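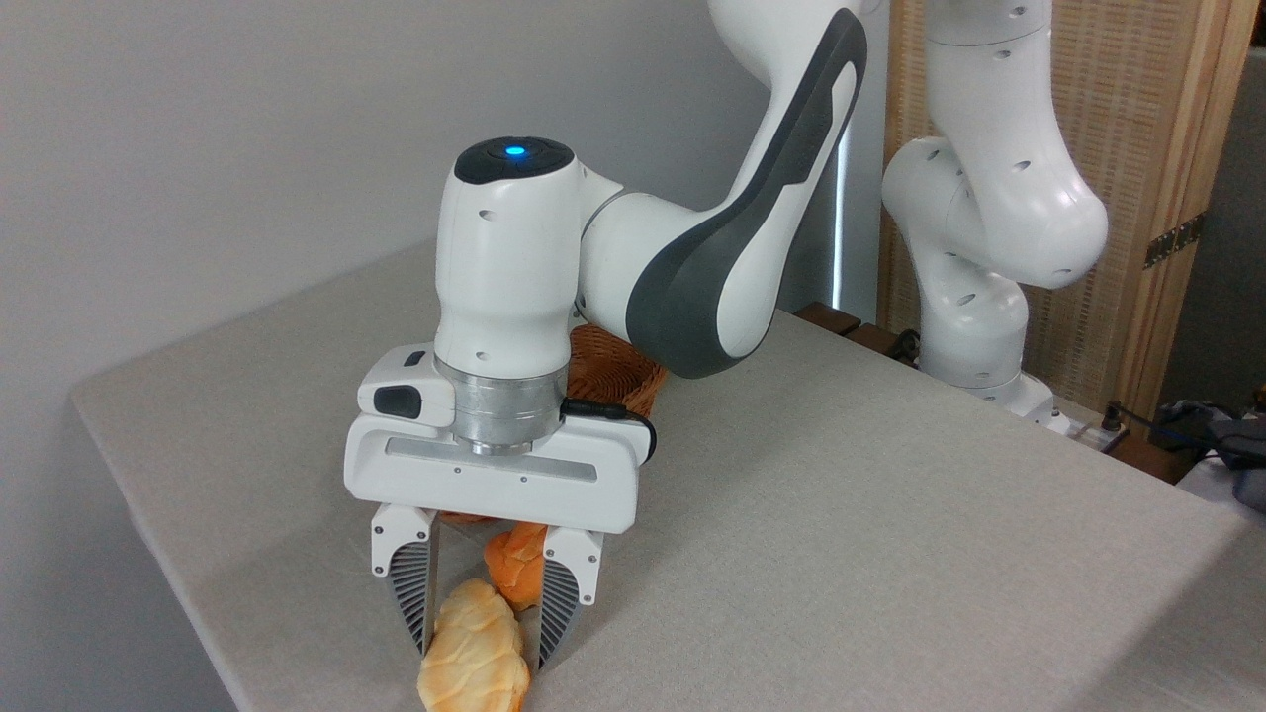 Biljana Perić
Dataset maintainer, Pemolness

Pemolness Bread Table, README

Last updated 18th February

Pemolness Bread Table is a set of 754 short recordings of bread on a cloth-covered table. The subject is ordinary table work: rolls, baskets and the cloth underneath. It was put together at the Cletcombe kitchen for people who study how food is set out and cleared.

What is on the table

The cloth is light beige-gray fabric. The bread varies in shape and bake. A pale twisted roll with braided ridges may lie next to a smaller one with a glossy, orange-golden crust. The basket is brown woven wicker. Labels use "twist" for anything braided and "roll" for the rest — crust color goes in a separate field.

Tasks

serve: bread goes from the basket to the cloth
clear: bread goes from the cloth back to the basket
swap: one piece takes the place of another

Splits

train: 616 recordings
held out: the remainder

The split was made by session, so a given batch of bread falls on one side only.

Files

Each recording has its own folder with the video, a task line and a label sheet. Label sheets are plain CSV. Color terms were agreed on by Mirjana Stan and Wouter Verbruggen in December, and the older sheets were redone to match.

Known problems

"Pale" and "golden" overlap. Where the two labelers disagreed, both terms are kept, separated by a slash.
Crumbs are not labeled.
A few swap recordings have the task line of a clear recording. Please report any you find to Bianca Onu.

Use

Free for research and teaching. Please name Pemolness and the version you used.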